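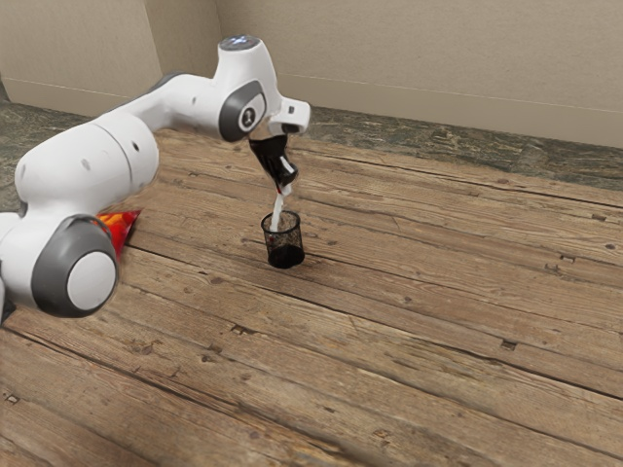
A black bottle tipped over a mesh cup on a plank floor.

Leave the Old Floors Alone

Thursday, June 2, 2022

Our town library is going to lose its wood floor this summer unless enough people write in before the vote. I have written in twice. I would like to set out the case at more length than the comment form allows, which is 232 words.

The plan, as it was handed out in April, calls for pulling up the planks in the reading room and the front hall and putting down vinyl. Drimwood, the company that drew up the plan, gives three grounds for it. The planks are worn. They are noisy. They cost more to look after than vinyl would. I accept all of that. I still think the plan is a mistake.

Start with the wear. A wood floor that has been walked on for 60 years will have dents and gray patches, and the boards by the door will dip a little. None of this makes a floor unsafe. The inspection found 2 boards that need to be replaced, both next to the radiator on the east wall. That is a morning's work for one carpenter. The rest of the floor was marked "cosmetic," a word that means somebody doesn't like how it looks.

I do like how it looks, but I don't want to rest the case on taste. Taste is easy to wave away. The stronger point is that a plank floor can be fixed in pieces. When one board goes, you take out one board. When a sheet of vinyl tears, you patch it and the patch shows, and a few years later you are back to pricing the whole room again. The Dretus Street clinic went through this. It put vinyl over a good pine floor, and within eight years it had paid for the job a second time. The pine is still under there with glue all over it.
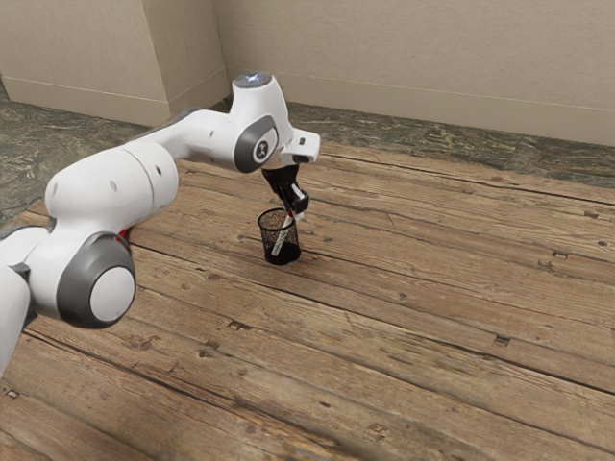 Then there is the money. The plan compares the yearly cost of caring for wood with the yearly cost of caring for vinyl, and vinyl wins. It leaves out the cost of putting the vinyl in. It leaves out hauling the old planks away. It also assumes the wood would be fully sanded every five years, and I can't find anyone who works on floors and thinks that is needed. Sand a floor that often and you run out of floor. A light screening and a new coat of finish would do for a long time in a room where most people are sitting down.

The noise is a fair complaint. I have been in the reading room when someone crossed it in hard shoes, and every head came up. But the library in Iglesias had the same trouble and put down runners along the main paths. They are plain brown runners and they aren't much to look at. They work. If the town wants to spend money on quiet, it could buy some of those and felt pads for the chair legs, and see how things stand after a winter.

I will grant one thing to the other side. The front hall takes a beating. People come in with snow on their boots, the book carts roll through it all day, and the finish there is gone down to bare wood in places. If the vote were only about the front hall, I might sit it out. Tile would make sense there – real tile, with a drain mat at the door. What bothers me is that the hall is being used to argue for the reading room, which gets a small part of the traffic.

There is a habit in public building work of treating anything old as a repair bill waiting to arrive. I saw it at the Titar school, where I worked for 33 years. Solid doors were swapped for hollow ones. Windows that opened were swapped for windows that didn't, and after that we needed fans. Each change came with a sheet of figures showing what it would save. I never saw anyone go back afterward and check the sheet.

So my request is a small one. Split the vote. Let the hall be decided by itself. Replace the bad boards in the reading room, put a coat of finish on the rest, and hold off on the vinyl until someone has priced it honestly, with the tearing out and the second round included.

Comments are taken at the front desk and by mail until the end of the month. The form is short, but you can staple a page to it. I did.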